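3 Halterungen für das Handwerkzeug: Vom Schubladenfach zur gedruckten Tafel

3.1 Ausgangslage in der Werkstatt

Wer schon einmal in einer gemeinsam genutzten Werkstatt nach einer bestimmten Feile gesucht hat, kennt die kleinen Wege, die dabei zusammenkommen: zur Schublade, zur Werkbank, zum Nachbarn, zurück zur Schublade. In der Lehrwerkstatt Fullholm, an der wir unsere Beobachtungen gemacht haben, lag das kleine Handwerkzeug über viele Jahre in flachen Schubfächern, die mit Schaumstoff ausgelegt waren. Das sah am Anfang eines Halbjahres sehr ordentlich aus und verlor sich dann mit einer gewissen Gemütlichkeit. Der Schaumstoff gab nach, die ausgeschnittenen Konturen wurden weiter, und irgendwann passte in jede Mulde ungefähr alles. Im Gespräch mit den Auszubildenden fiel uns auf, wie liebevoll manche von ihnen trotzdem über »ihr« Fach sprachen, obwohl es allen gehörte und der Inhalt ständig wechselte.

Die Überlegung, das Werkzeug an die Wand zu holen, ist natürlich alt. Gelochte Bleche mit Haken, Holztafeln mit aufgemalten Umrissen und Leisten mit Magneten gehören seit Generationen zum Bild einer Werkstatt, und auch in Fullholm hing eine solche Holztafel, deren Umrisse allerdings zu Werkzeugen gehörten, die es längst nicht mehr gab. Im Teilprojekt Huvent wollten wir deshalb herausfinden, wie sich eine Tafel verhält, deren Halter unmittelbar auf die Werkzeuge zugeschnitten sind, und ob sie sich bei einer Änderung des Bestandes ohne großen Aufwand neu herstellen lässt. Gedruckt wurde jeweils über Nacht, montiert am Vormittag, und wir geben gern zu, dass wir an diesen Vormittagen früher als sonst in der Werkstatt waren.

3.2 Gestaltung der Halter

Die Entwürfe entstanden gemeinsam mit der Werkstattleitung, und zwar in drei Durchgängen. Im ersten Durchgang legten wir alle Werkzeuge auf einen Bogen Papier und schoben sie so lange hin und her, bis sich niemand mehr an der Anordnung störte. Erst danach wurde überhaupt gezeichnet. Diese Reihenfolge möchten wir sehr empfehlen, auch wenn sie einen ganzen Nachmittag kostet, denn am Papier wird anders gestritten als am Bildschirm. Die Frage, ob die Sägeblätter neben die Feilen gehören oder weit weg von ihnen, hat uns länger beschäftigt als jede Frage der Maßhaltigkeit.

Für die einzelnen Halter griffen wir auf wenige Grundformen zurück: Schlitze für flache Werkzeuge, Haken und Bügel für solche mit Griff oder Öse, offene Kästchen für alles Kurze und Kantige. Die Tafel sollte einfarbig bleiben. Der Wunsch nach farbigen Feldern kam mehrfach auf, und wir haben ihn nicht leichten Herzens zurückgestellt, aber eine farbliche Ordnung hätte bei jedem Umbau neu verhandelt werden müssen. Abbildung 6 zeigt eine der Tafeln mit ihren verschiedenen Haltern. 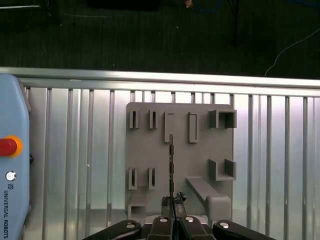 Abbildung 6: Werkzeugtafel aus dem 3D-Drucker vor einem Aluminiumzaun; davor ein schmales, dunkles Werkzeug mit gezahnten Kanten.

Die Lesbarkeit einer Tafel hängt nach unserer Erfahrung weniger an Beschriftungen, als wir zunächst angenommen hatten. In der Werkstatt waren anfangs kleine Schildchen gewünscht, die wir auch angefertigt haben und die sich nach und nach lösten, ohne dass jemand sie vermisst hätte. Orientierung geben vielmehr die Wiederholungen und die Ausreißer. Die schmalen, senkrechten Schlitze stehen links paarweise übereinander, oben zwei und in der mittleren Reihe noch einmal zwei etwas kürzere, und wer diese Gruppe einmal gesehen hat, findet sie mit einem halben Blick wieder. Die schräg abfallende Leiste unten rechts mit ihrem rundlichen Abschluss ist dagegen ein Einzelstück und wurde in den Gesprächen häufig als Bezugspunkt genannt: »über der Schräge«, »links von der Schräge«. Dass sich auf diese Weise eine eigene kleine Ortskunde herausbildete, hat uns sehr gefreut – geplant hatten wir das nicht.

Bei den Tiefen der Schlitze mussten wir nachbessern. Ein flaches, gezahntes Werkzeug wird beim Einstecken gern ein wenig verkantet, vor allem wenn man gleichzeitig mit jemandem spricht, und bleibt dann mit einem Zahn an der Kante hängen. Wir haben die Einführkanten daraufhin leicht angefast und den Schlitz innen um eine Spur erweitert. Zu viel Spiel ist freilich auch nicht angenehm: Das Werkzeug klappert, steht schief und wirkt auf die Benutzenden, als sei es am falschen Platz, selbst wenn es am richtigen steht. Den passenden Mittelweg haben wir durch geduldiges Probieren gefunden, mit kleinen Probestücken, von denen noch immer eine ganze Schachtel in der Werkstatt steht und zu unserer Verwunderung regelmäßig als Unterlegmaterial verwendet wird.

3.3 Anordnung und Reichweite

Aus der Begleitstudie Gashaw übernahmen wir die Empfehlung, häufig gebrauchtes Werkzeug etwas unterhalb der Augenhöhe anzubringen und die unteren Plätze für kurze Teile freizuhalten. Die Werkstattleitung war damit im Grundsatz einverstanden, bat aber um eine Ausnahme für die Sägeblätter, die nach oben sollten, damit man nicht im Vorbeigehen mit dem Ärmel daran gerät. Wir sind diesem Wunsch gefolgt und halten ihn im Nachhinein für klug.

Ausgewertet wurden schließlich 2000 Entnahmen und Rückgaben, die von den Auszubildenden auf Strichlisten festgehalten wurden. Solche Listen haben ihre Schwächen, und an hektischen Tagen im März blieben sie vermutlich auch einmal liegen. Für unsere Zwecke genügten sie dennoch, zumal uns weniger die genaue Zahl der Fehlablagen interessierte als die Frage, welche Werkzeuge miteinander verwechselt wurden. Am häufigsten betraf dies benachbarte Schlitze, die sich nur in der Länge unterschieden. Haken und Bügel waren kaum betroffen, was wir darauf zurückführen, dass sich ein Griffwerkzeug in einem fremden Schlitz schlicht nicht wohlfühlt und sofort auffällt.

Für die zweite Fassung der Tafel, die unter der Bezeichnung Prekarance geführt wird, haben wir die Abstände zwischen ähnlichen Haltern deshalb um sechs Millimeter vergrößert. Die Werkstattleitung hätte sich noch etwas mehr gewünscht, doch dann wäre die Grundplatte nicht mehr in einem Stück zu drucken gewesen, und eine Fuge quer durch die Tafel wollte auf beiden Seiten niemand haben. Wie sich die größeren Abstände auf die Verwechslungen auswirken, behandeln wir in Abschnitt 4 zusammen mit den Rückmeldungen aus der zweiten Ausbildungsgruppe.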